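Parts depot on Lukumay Road to close to walk-ins, counter moves to Raletti

15 May 2018

The Biltix parts depot on Lukumay Road will stop serving walk-in customers at the end of the month, the company confirmed Tuesday morning. Counter sales go to the smaller Raletti branch across the river. Lukumay Road stays open as a warehouse, deliveries only.

No jobs lost, according to Biltix. Four counter staff will move to Raletti. Two others go to the warehouse side.

The notice went up on the depot's front door before opening and by lunch there was a line at the counter, most of it people asking the same thing. Will Raletti carry the same stock? Short answer, no. Longer answer, some of it.

Raletti has floor space for the fast movers — hinges, door closers, faucet cartridges, furnace filters, the common sizes of belt. Everything else has to be ordered and picked up next day. Orders in by 3 p.m. will be on the shelf when Raletti opens the following morning, Biltix said. Orders after 3 wait another day. Saturday orders wait until Monday whatever time they go in.

For a lot of people in the trades that is the whole story. A plumber waiting at the counter said he is in the building most mornings before his first job and cannot plan on next day. A tenant with a leak wants it fixed now. He said he'd probably start buying off the shelf at the big box store by the highway and pay more for it.

A woman who manages a row of older rental houses said much the same. Her houses have window hardware that went out of production years ago and the Lukumay Road counter had drawers of the stuff. You bring in the broken piece, they walk into the back, they come out with three that might fit. She doesn't see how that works over the phone.

Biltix says it has thought about the drawers. Old-stock hardware will be photographed and put on the ordering site over the summer, the company said. There are 1,146 drawers on the cataloging list. No finish date was given. Until then customers can leave a sample at Raletti and the warehouse will try to match it.

The company blamed costs, mostly. Its statement said walk-in sales at Lukumay Road have dropped every year while delivery orders went up, and that the counter takes up room the warehouse now needs. It did not give sales figures. The lease on the building was renewed in January, so the company isn't going anywhere, and a spokeswoman said there are no plans to sell or sublet any part of it.

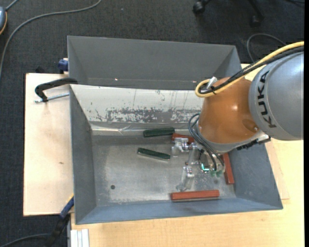 Reddish-brown and dark green blocks in an open metal bin, with a KUKA robot arm reaching in from the right.

Parking is the other worry. The Lukumay Road lot holds 70 vehicles, with room at the back to turn a trailer. Raletti has 24 spaces and shares them with a dry cleaner and a sandwich shop. The sandwich shop gets busy from eleven on. Anyone who has tried to get out of that lot at noon knows.

Biltix said it has asked the landlord for two marked loading spots by the side door with a 15-minute limit. The landlord has not answered yet. The dry cleaner said it had heard nothing about the move until a customer mentioned it Tuesday, and would like to be asked. The sandwich shop was more cheerful. More contractors, more sandwiches.

Trucks over the posted weight can't use the Raletti bridge, which means the long way around for some customers, adding about 2 miles each way. City traffic staff said they had no objection to the counter moving since the branch is already zoned for retail. They will look at the left turn out of the lot if complaints come in. None so far, but it's early.

Bus riders come out ahead, maybe. Lukumay Road has had no weekday service past the rail crossing since the route was cut. Raletti is a short walk from the transfer stop.

What happens to accounts: nothing, mostly. Existing trade accounts carry over with the same terms and the same number. Credit limits don't change. Paper statements will still be mailed to customers who get them now. Prices at Raletti will match the warehouse price list, Biltix said, including the trade discount, which some customers at the counter had been told might go. It's staying.

Gift cards and store credit slips are good at Raletti. So are the old punch cards for key cutting, if you still have one. The key machine is moving too and will be out of service for two or three days while it's set up. Customers who need keys that week should go early.

Returns are a little different. Anything bought at Lukumay Road before the change can be returned to Raletti with a receipt, but special orders and cut lengths are final, same as before. Core returns on pumps and motors have to go to Raletti as well and will be credited once the warehouse checks them in. That used to happen while you waited. Now figure on a few days.

Ziron, which rents out small tools from a desk inside the Lukumay Road building, is not moving with the counter. The rental desk closes the same day. Ziron said it is looking at a storefront nearby and hopes to reopen before fall, but hasn't signed anything. Tools out on rental can be brought back to the desk through the last day or dropped at Ziron's main yard after that. Deposits will be refunded to the card used. Cash deposits by check, in the mail.

That one stung a few people too. The desk rents drain snakes, floor sanders and tile saws by the half day, and there isn't another place on this side of the river that does. A man returning a sander said he'd been renting there since before the building had air conditioning. He asked if he could just buy the sander. He was told he could not.

The neighborhood business group said it was sorry to lose the foot traffic. The depot counter opens at 6:30 and the coffee place next door opens at 6 because of it. The coffee place said it hasn't decided whether to change its hours. It'll give it a month and see.

The group had hoped the depot would stay as an anchor for that end of the street, where two storefronts are already empty. It plans to bring up signs and lighting at it's next meeting with the city, and says the move makes that more urgent. Warehouse traffic will pick up too, with delivery vans leaving in waves starting before 7. Residents on the block behind have complained before about backup beepers. Biltix said vans will load from the street side only until 8.

Whether Raletti can handle the mornings is an open question. The branch has two registers. A third is on order. The counter there is maybe half as long as the one on Lukumay Road and faces a narrow aisle, so a line of any size ends up back by the paint. Staff have been told shelves in the front will be pulled out over a weekend to make room. Biltix said hours at Raletti will move up to match the old counter, 6:30 to 5 weekdays, 7 to noon Saturday. Closed Sunday.

Delivery is being pushed hard. Free on orders above the usual minimum through the end of summer, and same-day inside city limits if the order is in before 10 a.m. The flat fee comes back after that. Customers without an account can get delivery but have to pay by card when they order. Job-site drops need someone there to sign — drivers won't leave boxes at an empty site.

A sale on counter fixtures and odd stock is planned for the last Saturday. Shelving, bins, display racks, a couple of the old wood drawer cabinets, some discontinued paint. Cash or card, no holds, bring your own help to load. The drawer cabinets still in use are not for sale. People asked about those too.

Phone numbers stay the same for both locations. The Lukumay Road line will go to the warehouse order desk, so for counter questions call Raletti direct. New hours and a map are posted at both doors, and a copy will go out with the next statement.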